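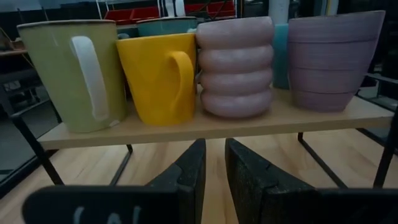
Mugs on the rack, Clanholm meeting room

Clanholm Residents' Association
Minutes of the fraud awareness meeting, April 19, 2019

Present: Teresa Serrano (chair), Lucian Bucur, Diễm Tạ, Miroslava Hubáček
Apologies: Thư Lại

1. Minutes of the last meeting
Approved with one correction. The bank visit in item 4 was in December.

2. Gift card calls
Lucian reported that 3 residents have had calls from a man saying he was from the tax office. In each case the caller asked for payment in gift cards and told the resident to stay on the line while driving to the store. One resident on Allomau Street bought a $200 card and read the number out over the phone. She reported it to the police the same afternoon and has kept the card and the receipt. The other residents hung up.

Miroslava asked whether the calls came from a local number. Lucian said two of them showed the local area code, but that this can be faked and should not be relied on.

Agreed: Lucian to write half a page for the newsletter. It should say plainly that no government office takes payment in gift cards.

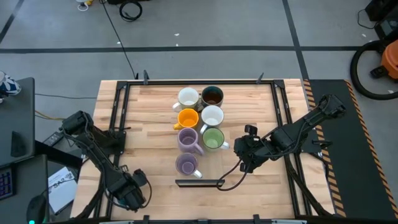 3. Stores
Diễm has spoken to the manager at Mekell Pharmacy, who is willing to put a notice by the gift card display. The manager would like cashiers to have something short to say to a customer who is buying several cards and seems upset. Diễm has not yet heard back from the Mai grocery and will go in person.

Agreed: Diễm to draft the cashier wording and send it to Teresa before printing.

4. Printed leaflet
The leaflet is to go to all 812 households. Teresa had a draft with her. Comments were that the type is too small and that the paragraph on computer support calls should come first. Miroslava wanted the line about caller ID made bold. Lucian thought the section on reporting was too long and offered to shorten it.

Translation into Vietnamese: Thư had sent a note offering to do this once the English text is final.

Agreed: changes to Teresa by email. Thư to receive the final text.

5. Other business
The number given for the county fraud line on the website is out of date. Miroslava to correct it.

Next meeting to be set by email.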